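Clelley open house, 2026-03-06

I took the 19 bus to the end of the line, walked past two tire shops and signed a waiver that mentioned pinching four times. Clelley puts on one of these evenings every spring and another in October, and the October one has soup.

The first hour was slides. Kristaps Vasiliauskas gave us the history of Tretis, the software they use for steering arms from across the room, and explained why it used to be called Trirnon. I have forgotten why. The goal this year is 500 recorded demonstrations per task, each one done by a human being with sore shoulders. They are at 126 on the current one. He seemed cheerful about it.

Then we got to try. Indrek Kuusk showed me how to hold the controls ("like a tray of drinks") and told me to go slow. I went slow. I also went left when I meant right, and the arm, a very obedient student, went left too. Anything you do badly gets recorded just as faithfully as anything you do well – I asked whether mine could be deleted and he had already done it.

Two-handed work is where I gave up and let Indrek have the controls back. The job was an open blue case lying flat near the front of the table, one gripper at its left edge and the other reaching down onto the upper middle, while a purple metronome stood at the back like my old piano teacher. I have never felt so judged by furniture. Coffee was in the hallway afterward, and the last bus leaves at 9:40.

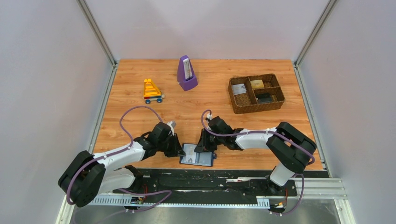
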